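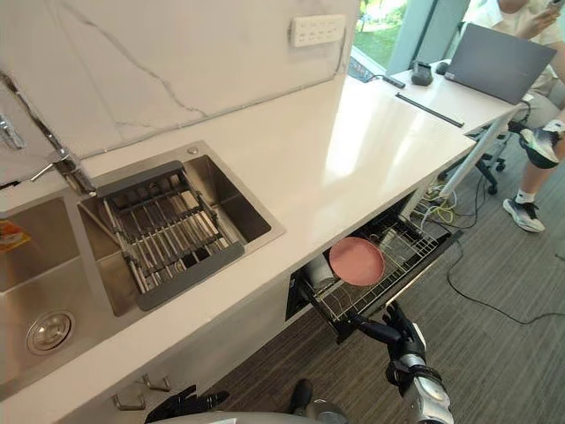
Search the archive Search Advanced
2 min read

Re: [trallmont-players] Where is the second key in Kopecký Mill??
31/07/2024

Lerato Mokgethi wrote:

> Hi all, I've been stuck in Kopecký Mill for three evenings now. I have
> the brass key from the foreman's desk, and the wiki says there's a second
> one "in the loft" but I've searched the loft and all I get is flour sacks
> and that one dead rat. Is it bugged? I'm on the old disc version, no
> patches. Also, is it worth going back to Zumar first? I only have 200
> gold and the miller's guard flattens me every time.
>
> Lerato

Hi Lerato,

Oh, I feel your pain, I spent most of a weekend in that mill my first time through! It isn't bugged. The wiki page was written for the patched game, and the patch moved the key. On the disc version it's in the grain chute, and you can only get at the chute from the outside ladder on the river side (the one that looks like scenery – it isn't). Climb up, face the wall and crouch, and the search prompt should pop up. If it doesn't, back down one rung and try again. The prompt is really fussy about where you stand.

Do NOT pull the lever by the millstones before you have both keys. It shuts the chute, and the only way to open it again is to sleep at the inn in Zumar until the mill resets. I did that twice, because I never learn.

About the guard: you don't have to fight him at all. He walks down to the cellar at night and stays there till dawn, so just wait by the cart shed until the lamps go out. If you do want the fight, he has 100 health on normal and he hates fire. Two oil flasks and he's done. The trader in Zumar sells them, and you can afford a couple with what you've got, but I'd save the gold for the ferry. The ferryman won't take you back across on credit, no matter what his dialogue says.

One more thing while you're up there. The locked chest behind the second door has the Zanonance bell in it, and it looks like junk (weight 4, value 0). Keep it! You need it for the chapel quest way later, and if you sell it, it's gone from the game. I found that out after 3,631 in-game minutes on that save and I'm still a little bitter.

I can send you my save from just outside the mill if you'd rather skip the ladder business. It's an old-disc save, so it should load fine for you. Just tell me which slot you want me to name it for – the game gets weird if two files share a number.

Let me know how the chute goes!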